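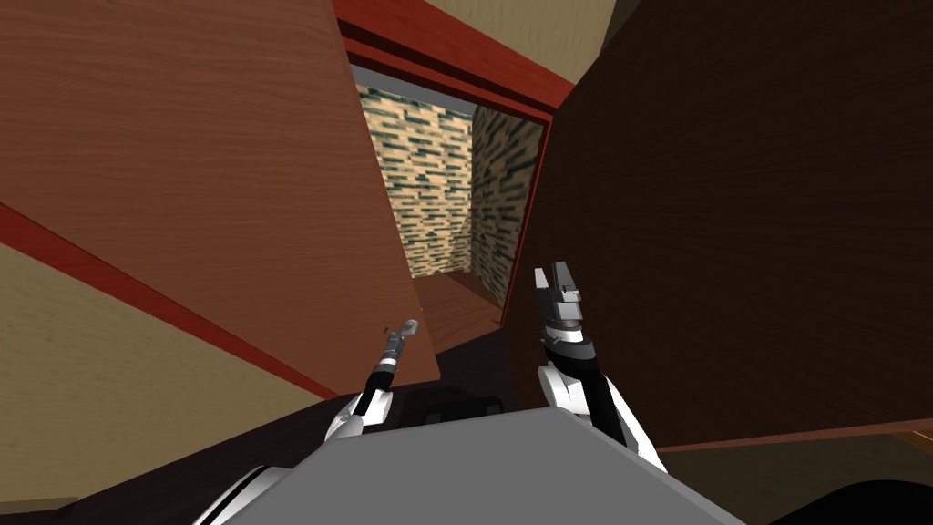 Werkstattbuch, Dienstag, 12. August 2025

Vormittags Vorführung bei Kokkonen, Thema: Schränke und Türen in der Simulation. 76 Durchläufe hatten sie vorbereitet, wir haben längst nicht alle geschafft, weil dauernd jemand »nochmal bitte!« rief (meistens ich). Gerechnet wird mit Prirkito, und das Umschalten zwischen den Ansichten geht so flott, dass man am liebsten selbst an die Tastatur will.

Am meisten Spaß hatte ich am Türdrücker. Der Hebel hängt in der Szene senkrecht nach unten, der Greifer kommt mit weit offenen Fingern von unten heran. Für unseren Aufbau Tultitz müssen wir das unbedingt nachbauen, auch mit verdrehter Rosette.
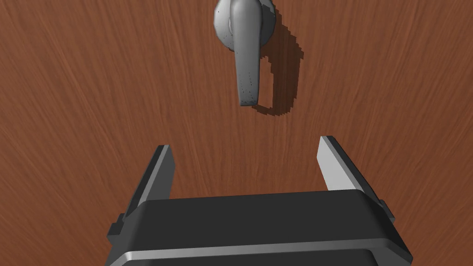
Muss der Greifer mittig unter dem Hebel stehen, bevor er zufasst?
Ein kleiner Versatz ist erlaubt, solange beide Finger am Hebel vorbeikommen; den Rest korrigiert die Regelung beim Anfahren.

Danach lange Diskussion über Schatten. Mit gröberer Auflösung werden die Kanten treppig, und die Frage war, ob das beim Training stört. Kokkonen lässt es absichtlich drin. Leuchtet mir ein, will ich aber bei uns mit 2 Einstellungen gegenprüfen.

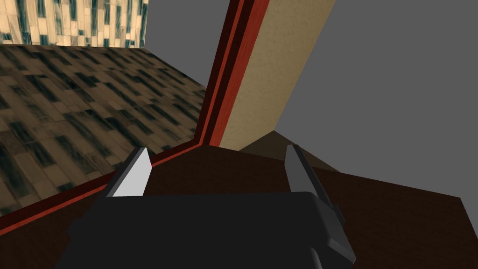 Zur Nahansicht hinter dem Greifer: super zum Beurteilen der Fingerstellung, für den Überblick zu eng. Kokkonen schickt uns 3 Szenen zum Ausprobieren, im September dann Gegenbesuch bei uns. Bis dahin Rechner freiräumen und Davidard-Lizenz verlängern!

Neueste Einträge
Davidard: Update eingespielt
Tultitz, Scharniere neu vermessen
Greiferbacken, Nachbestellung
Prirkito: erste Gehversuche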